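Perte de débit sur un forage après remplacement du clapet de pied

Forum Eau et pompage > Puits et forages
2 réponses

Posté par Plorik

Bonjour,

Forage domestique, usage arrosage et sanitaires, pas d'eau potable. Pompe de surface auto-amorçante, aspiration en PEHD 32 mm, clapet de pied laiton neuf posé en janvier. Le niveau statique est à 4,10 m sous la bride de la pompe, la crépine à 6,50 m.

Avant le remplacement du clapet, je remplissais ma cuve de 1,542 m³ en 41 minutes, montre en main. Maintenant il me faut presque une heure. Le vacuomètre côté aspiration indiquait 0,45 bar de dépression avant les travaux, il en indique 0,62 à présent. L'alimentation est en 220 V sur l'ancienne plaque signalétique, je mesure 231 V au bornier pompe en marche, donc je pense pouvoir écarter l'électricité.

Le raccord entre le PEHD et le clapet a été refait avec de la filasse et de la pâte. Pas de désamorçage à l'arrêt, même après une nuit complète. Pas de bulles visibles dans le bol transparent du préfiltre.

Est-ce que je dois soupçonner une prise d'air, le clapet lui-même, ou le forage ?

Merci.

Réponse de Snorradóttir

Vos chiffres orientent déjà le diagnostic. Une prise d'air sur l'aspiration fait en général baisser la dépression lue au vacuomètre, avec une aiguille instable et des bulles dans le préfiltre. Vous observez l'inverse : dépression plus forte, débit plus faible, colonne qui tient la nuit. Il y a donc soit une restriction supplémentaire entre la crépine et la pompe, soit un niveau dynamique plus bas qu'auparavant.

L'ordre de contrôle que je suivrais :

1. Niveau dynamique. Descendez une sonde ou un simple flotteur lesté sur cordeau gradué, pompe en marche depuis au moins vingt minutes. Notez le rabattement par rapport aux 4,10 m. Chaque mètre de rabattement en plus coûte environ 0,1 bar de dépression. Si vous trouvez 1,7 m de plus que l'an dernier, le clapet est hors de cause et c'est le forage qui se colmate.

2. Préfiltre. Coupez l'alimentation au sectionneur, fermez la vanne de refoulement, ouvrez le bol, sortez le panier et rincez-le à contre-courant. Vérifiez le joint du couvercle et graissez-le au silicone. Un panier qui paraît propre à l'œil peut être entartré dans les mailles ; un bain de vinaigre de deux heures suffit.

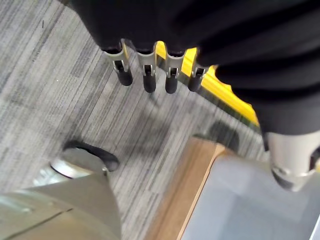 3. Clapet de pied. Remontez la colonne. Contrôlez la section de passage réelle : beaucoup de clapets vendus en 1 pouce ont un siège nettement plus étroit, et certains ressorts sont tarés trop fort pour une aspiration. Poussez l'obturateur au doigt, la course doit être franche et sans point dur. Regardez aussi si de la filasse n'a pas débordé à l'intérieur du raccord, c'est un classique.

4. Tuyau. Recherchez un pincement à la tête de forage, surtout si le PEHD a été remonté puis redescendu. Un méplat léger sur du 32 se traduit vite par une perte de charge sensible.

5. Remontage et essai. Réamorcez par le bouchon prévu, laissez purger, puis relevez la dépression à débit nul et à plein débit. À débit nul, vous devez lire une valeur proche de la hauteur géométrique, donc 0,41 bar. La différence entre les deux lectures regroupe les pertes de charge et le rabattement.

Si l'étape 1 est concluante, inutile de remonter la colonne.

Réponse de Zisen

Même chose chez moi avec un clapet Clavudent en 1 pouce, ressort trop dur. Remplacé par un modèle à grande crépine, débit revenu. Commencez par là, ça coûte moins cher que le reste.

Sinon vérifiez le ballon.

Commentaire de Snorradóttir

Le ballon est au refoulement, il n'a pas d'influence sur la dépression à l'aspiration. D'accord pour le ressort.

Commentaire de Plorik

Niveau dynamique mesuré : 4,35 m, donc rabattement de 25 cm, stable au bout d'une demi-heure. Panier détartré, aucun changement au vacuomètre. Je remonte la colonne dès que j'ai quelqu'un pour tenir le tuyau et je reviens avec le diamètre du siège.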